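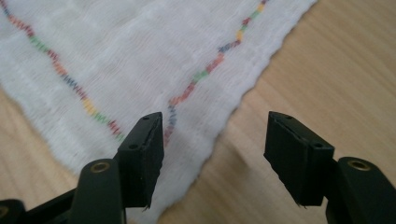 White open-weave cloth on a light wooden table.

Home | Rooms | Operations | Suppliers | Interviews | Subscribe

Running hot water to 130 rooms: an interview with a hotel's chief engineer

Reading time: 6 minutes

The Slanina is a conference hotel of 130 rooms on the seafront at Sturkcombe. It has a main block of five floors, a lower wing added later, a ballroom and a kitchen that serves both. Last winter it replaced its hot water plant while remaining open. The chief engineer, who asked to be identified by job title only, spoke to us in the plant room and afterwards in the staff canteen.

The old system consisted of two large gas-fired storage cylinders in the basement, feeding a single pumped loop that went up the main block, across the roof of the link corridor and down through the wing. "It was sized for a hotel with baths in every room and a laundry in the basement," the engineer said. "The laundry went off site years ago and most of the baths have been taken out. We were heating and storing water for a building that had changed."

Complaints came mainly from the wing. Guests there waited longer for hot water at the tap, and the front desk logged the calls under a general heading for bathroom faults, along with slow drains and loose shower heads. The engineering team asked for a separate heading to be added in April. "Once we had that, the pattern was plain. Ground floor of the wing, between half past six and eight in the morning. The top floor of the main block was hardly there at all."

The first explanation offered was pump failure. The pump was tested and found to be in order. The second was scale in the heat exchangers, and there was some, but cleaning them made little difference to the wing. What remained was balance. Water takes the easiest route round a loop, and in the Slanina the easiest route was up the first two risers and straight back to the cylinders. The wing, at the far end, received what was left.

"There were balancing valves on the drawings. In the building we found about half of them, and several of those had been painted over. One was behind a linen cupboard that had been built across it. You couldn't have turned it without taking the shelves down."

The hotel asked for three proposals. One was a like-for-like replacement of the cylinders. The second put small electric heaters in each bathroom of the wing and left the rest alone. The third, which was chosen, removed bulk storage almost entirely. It used a smaller buffer vessel, plate heat exchangers and two separate loops, one for each part of the building, each with its own pump and return sensor. The design work was by Endis, and the control panel is a Fondix unit.

Asked why the electric option was turned down, the engineer gave two reasons. The incoming supply to the wing would have needed upgrading, and each heater would have been another item to inspect. "It was the cheapest on paper for the first year. Then you look at the maintenance schedule and you've given yourself a full-time job going round cupboards."

The buffer vessel holds 1,000 litres, and was chosen after the team had logged demand at the plant for several weeks. The highest draw did not fall where they had expected. Breakfast time was heavy but spread out. The sharpest peak came in the early evening on conference days, when delegates left the ballroom together and went up to change for dinner. "You've got a full house all turning the shower on inside the same quarter of an hour. The consultant's tables don't know you finish your last session at half past five. We told them, and they changed the sizing."

The events office now sends its running times to engineering, and the control panel is set to bring the second exchanger in 15 minutes before the last session ends. The engineer described this as the least expensive part of the project and the part that took longest to arrange.

Installation was done with guests in the building. The wing was closed for nine nights and the main block was never closed. A temporary boiler stood in the service yard and fed the existing loop through a hose connection made at the laundry tee, which had been capped but left in place. The changeover was made between one and four in the morning. Notes were put in rooms the evening before, and the kitchen filled its urns before the supply was shut off.

"We did have one bad night. An isolation valve on the second riser wouldn't hold. It was shut, as far as the handle was concerned, and water was still coming past it. We had to drain down further than we'd planned, so two floors had no hot water until after seven. Reception offered those guests the showers in the leisure club. A few took it up. We took something off the bill for the rest."

Every isolation valve on the risers was subsequently replaced. This had not been in the original scope, and the engineer would put it in from the start if the work were to be done again.

Temperature is kept under close watch. Water leaves the plant at 60 degrees and must return at no less than 50. Blending valves at the basins and showers bring it down to a safe level at the outlet. The return sensors report to the panel every minute, and an alarm is raised if either loop stays under its limit for a set period. Bedrooms that have stood empty are flushed on a rota, which housekeeping carries out and signs for. "The sensors tell you about the loop. They don't tell you about the three metres of pipe to a basin in a room that's been empty for a fortnight. Someone has to go in and run the tap."

The rota was previously kept on paper in the housekeeping office. It is now produced each morning from the booking system, which already holds the last departure date for every room. Rooms out of service for decoration were missed at first, as the system treated them as occupied. The fault was found during a routine check and the rule was changed.

On running costs the engineer was cautious. Gas use is down, but the winter was mild, and the kitchen replaced two dishwashers in the same period. A heat meter has been fitted to each loop, and a proper comparison will be made after a full year. Insulation is easier to judge. The team lagged 700 metres of pipe, including the section over the link corridor, where the old covering had let in rain. "You can stand in the riser cupboards now in a normal shirt. Before, they were the warmest rooms in the hotel and we weren't charging for them."

Complaints from the wing have fallen to a handful, most of which have been traced to blending valves that needed adjustment. These are checked on a cycle, floor by floor, and the settings are written on a tag fixed to the pipe. The engineer prefers the tag to the database. A night porter called to a bathroom at eleven can read it without logging in to anything.

There are two matters still open. The staff changing rooms remain on a spur from the old loop and will be moved when the corridor floor is next lifted. The panel also raises an alarm whenever the wing is run at very low occupancy, as the flow falls under the level the sensor was set up for. Endis has proposed a slower pump setting for those periods, which will be tried after the autumn conferences.

For other hotels considering the same work, the engineer's advice was to log demand before asking for prices, and to walk the pipework with the drawings in hand. "Open every cupboard. Put a hand on every valve and see if it moves. We'd have saved ourselves that night on the second riser."

Interview conducted on site at Sturkcombe. Published 20th October.

Contact the editors | Copyright, all rights reserved | Back to top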